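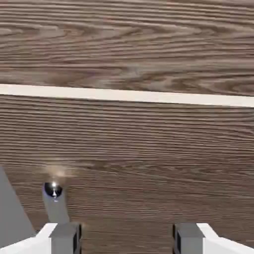 **Un guide pour encadrer les essais de préhension en simulation**

Le groupe de travail réuni par Vosora a publié le 25 mars 2020 la première version de son guide de bonnes pratiques pour les essais de préhension simulés. Le texte, long de 80 pages, s'adresse aux intégrateurs et aux laboratoires qui mettent au point des programmes de pince sur ordinateur avant de les transférer sur une machine réelle. Il n'a pas de valeur obligatoire.

Jusqu'ici, chaque équipe présentait ses résultats à sa façon. Certaines annonçaient un taux de réussite sans préciser le nombre d'essais, d'autres changeaient l'éclairage ou la position de départ en cours de série. Le guide fixe 21 points à renseigner dans tout rapport – parmi eux la position initiale des doigts, leur écartement, la texture du plan de travail, les sources de lumière et la version du moteur physique.

Le point le plus discuté concerne l'apparence des surfaces. Le guide demande que les programmes qui s'appuient sur une caméra soient testés sur plusieurs décors, dont au moins un plan à motif marqué, comme un bois veiné, et un plan uni. Les reflets sur les pièces brillantes doivent être calculés et non désactivés pour gagner du temps de calcul. « Un programme réglé sur un fond gris uniforme peut perdre la pièce dès qu'on le met devant un vrai établi. Nous voulions que cela se voie dans le rapport, avant la mise en service », explique Wai-kit Tsao, rapporteur du groupe.

Le nombre minimal d'essais est fixé à 2000 par tâche, tirages ratés compris. Les essais interrompus par une erreur du simulateur doivent être comptés à part et conservés. Les images de la caméra de la pince sont à archiver avec les données de mouvement, sans recadrage ni retouche, et une mention claire doit indiquer qu'il s'agit d'images de synthèse. Cette dernière règle a été ajoutée à la demande de plusieurs acheteurs, qui disaient avoir du mal à distinguer, dans les dossiers reçus, les vues calculées des prises de vue réelles.

La consultation ouverte sur le projet a recueilli 419 commentaires. Skodik, qui fabrique des préhenseurs à deux doigts, avait demandé que le seuil d'essais soit abaissé pour les petites séries. Le groupe n'a pas retenu cette demande, mais il admet un rapport simplifié lorsque la tâche ne comporte qu'un seul type de pièce. Le bureau d'études Kırmızıgül a obtenu de son côté que les jeux de textures puissent rester confidentiels, à condition que leur nombre soit déclaré.

Le guide rappelle enfin que la simulation ne remplace pas l'analyse des risques sur site. La vitesse, l'effort de serrage et les distances de sécurité doivent être vérifiés sur la cellule installée, en présence de la personne qui en aura la charge. Une fiche de contrôle d'une page est jointe en annexe – elle peut être reprise telle quelle.

Le laboratoire Bulness appliquera le texte à titre d'essai sur ses propres projets. Un premier retour d'expérience est prévu en août et les remarques peuvent être adressées au secrétariat du groupe jusqu'à cette date.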